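Re-oiling a pale timber benchtop, how often?

iken_st
Posted April 6, 2019
We moved into a flat in Dridmont with a light timber bench in the kitchen. Agent says oil it every 2 months. Seems like a lot. The finish looks matte to me and I can't find any paperwork.
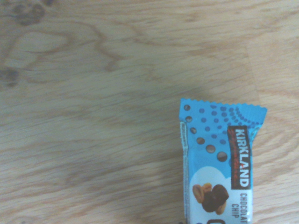

Grain and knots, left side

talebi40
Every two months is overkill. I do mine in May and again before Christmas. Sand with 240 first.

Afshin Sadeghi
Disagree on the sanding. If it's hardwax oil you'll only make a patchy mess. Put a drop of water on it and wait 14 minutes. If it soaks in, oil it.

talebi40
Mine is hardwax and I've sanded it for years — no patches.

iken_st
Thanks both. Did the drop test near the knots and it soaked in. Does the colour go darker with oil?

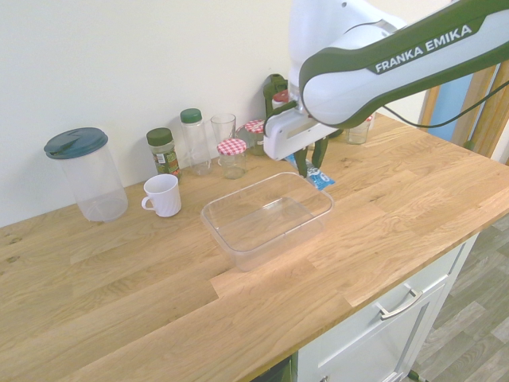

Bench with the mug and pitcher still on it

Hajar Sqalli
A bit darker, yes, and yellower. Traltis do a white-tinted one that keeps it pale. A tin cost me almost $40. Clear everything off and leave it overnight.

Afshin Sadeghi
Tinted is fine but try it on the underside first.

talebi40
Still say sand it.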